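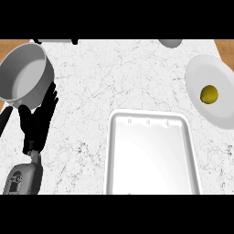 About Cokberg Driveline

Cokberg Driveline reconditions manual gearboxes, transfer cases and differentials for passenger cars and light commercial vehicles. The business began in 1987 as a single-bay workshop in Nautiyal and moved to its present premises on Trulter Road when the original lease ended.

There are 16 staff across the workshop, machine shop and parts counter. Apprentices work under a licensed mechanic for the full term of their training.

Each unit is stripped, washed and measured before a quote is issued. Shaft runout, bearing bore diameter and gear backlash are recorded on a job sheet, and a copy goes to the customer. Synchro rings and seals are replaced on every rebuild. Gears are reused only where tooth wear is within the manufacturer's limit. Cracked aluminium housings are assessed case by case -- some can be welded and line-bored, others are scrapped.

Turnaround is normally 3 weeks from approval of the quote. Older four-wheel-drive units can take longer, depending on parts supply.

We also hold the spares inventory of the former Ginine Gear Company, mainly layshafts and selector forks for utes and wagons no longer supported by dealers.

Trade and private enquiries are welcome. The parts counter closes at 2 pm on Friday.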